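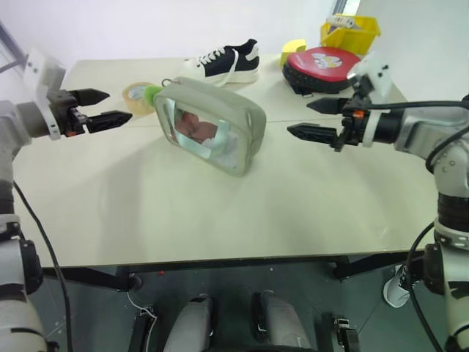 Serkex Community Services
Home / Guidance / Handling Found Property

How to Log and Store Found Property

Last reviewed: October 2, 2021

These instructions apply to all reception points at the Agudelo and Flerneck sites. They cover everyday articles such as pouches, shoes, sports equipment and stationery. Cash, passports and medicines are dealt with under separate guidance and must be taken directly to the duty office.

Before you start

Clear a table large enough to lay the articles apart from one another. You will need tie-on labels, the found property register, a roll of clear packing tape and a storage bin for the shelf. Labels are issued in packs of 142 and may be ordered from the Stullen stores desk.

Step 1. Separate the articles

Place each article on the table by itself. Shoes handed in as a pair are tied together by the laces and given one number. A single shoe is given its own number and kept for the full period, as the other is often handed in at a different site.

Step 2. Write the description

Enter the type of article first, then the colour, then any feature by which an owner would know it. "Green pouch" is not sufficient. "Sage-green pouch, clear window on front, fluffy green pom-pom near zip" will allow staff to answer a telephone enquiry without going to the shelf. For padded sports equipment, record the colours and any printed emblem. Do not guess at a make or a value.

Step 3. Check closed articles

Pouches, purses and bags are opened by two members of staff together. List the contents on the reverse of the label, close the article and initial the entry. Anything with a name or telephone number inside should be reported to the duty office the same day.

Step 4. Attach the label

Tie the label to a zip ring, lace or strap where there is one. Tape may be used on hard plastic only. It must not be placed on canvas, fabric or padding, or across a printed surface.

Step 5. Place in storage

Heavy articles go at the bottom of the bin and small ones on top. No bin should weigh more than 6 kg when full. Write the lowest and highest label numbers on the end of the bin and return it to the shelf in number order.

Retention and collection

Articles are kept for 97 days from the date of entry. A person claiming an article must describe it before it is shown to them and must sign the register on collection. Unclaimed articles are passed to the Stullen stores desk at the end of the period, together with a copy of the register page.

Related pages
Property found on vehicles
Replacing a lost label
Register forms and stationery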